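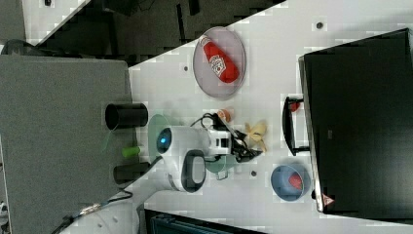 Hand guiding vs. remote for a cluttered table, what are you all doing?

Posted in: Teaching and Demos

trondia_fan
OK so I'm trying to teach our arm to clear a table and I keep going back and forth on how to record the demos. Table has a ketchup bottle lying on a plate, a bowl, a few cylinders and some small junk. Task is bottle off the plate first, then the plate gets stacked, then everything else wherever it belongs.

I did 53 demos by grabbing the arm and dragging it through the motion. Played the policy back and it goes for the bottle fine but closes on it at a weird angle, like my wrist would. Should I throw those out and start over with the remote rig? Or mix them?

plollberg_west
Don't throw them out! Mix them, but tag which is which. We had a pile of hand-guided ones from October and they were still useful for the approach part. The grasp itself we redid by remote.

Also is your bottle always on the diagonal like that? If it's cap up and left every single time you're going to get a policy that only knows that one pose.

trondia_fan
Mostly, yeah. I'd put it back the same way without thinking. Ugh.

gripsandgravy
Going to disagree with the mixing advice. When you drag an arm by hand your own arm and shoulder are in the camera view for half the demo. The policy never sees you at run time. I spent weeks on this and the mixed set did worse than remote alone, and I had 900 of the mixed ones. Went down to 700 remote only and it was a lot steadier.

plollberg_west
Sure, if your camera sees you. Ours is overhead and we stand way back at the base, so you get a hand on the arm and that's it. Depends on the setup.

gripsandgravy
A hand is still a hand!

quietservo
I'm with gravy on this one but for a different reason. Dragging feels smooth to you and then you look at the joint logs and it's full of little shoves. With the remote I go slower and I pause before I close the gripper, and the pauses seem to help. (They also make the demos boring to record, bring a podcast.)

One more thing, tie your cables up. You've got a bunch around the gripper and trailing off it, and mine used to drag across a plate and nudge it right at the end of the reach. I blamed the policy for two days.

trondia_fan
Oh man, the cables. I did see the plate shift a couple of times and figured it was me bumping the table. Will strap them back tonight.

usen_user
Anyone tried the Usen controller for this? I've only got the Troncoso one and the trigger is basically on/off, so squeezing something soft like a ketchup bottle is a gamble. I want to be able to squeeze halfway.

quietservo
Have the Usen. Trigger is good, the thumb stick drifts. I wouldn't buy it just for the trigger.

usen_user
Hmm. That's what I was afraid of.

plollberg_west
You can remap the Troncoso so a second button steps the grip down a bit at a time. Clumsy but it works OK for bottles. Not great for anything thin, I gave up on plates that way.

trondia_fan
On plates, how are you picking them up at all? Mine lies flat and the fingers just skate along the rim.

gripsandgravy
Slide it past the table edge a little, then pinch. Takes a while to get the feel by remote. My first try at a plate set was awful and I binned the whole thing.

plollberg_west
And this is where I'd do it by hand, sorry gravy. You can feel the rim when you're holding the arm. I've never gotten that from a controller.

gripsandgravy
We're never going to agree, are we. Fine, by hand for the plate, but crop yourself out!

trondia_fan
OK here's what I'm going to try. Remote for the bottle, with the bottle turned a different way each time. Hand guided for the plate slide, me standing back at the base. Tagged separately so I can train with and without. Cables strapped first. I'll post the numbers once I have enough runs to mean anything.

quietservo
Move the bowl around too while you're at it.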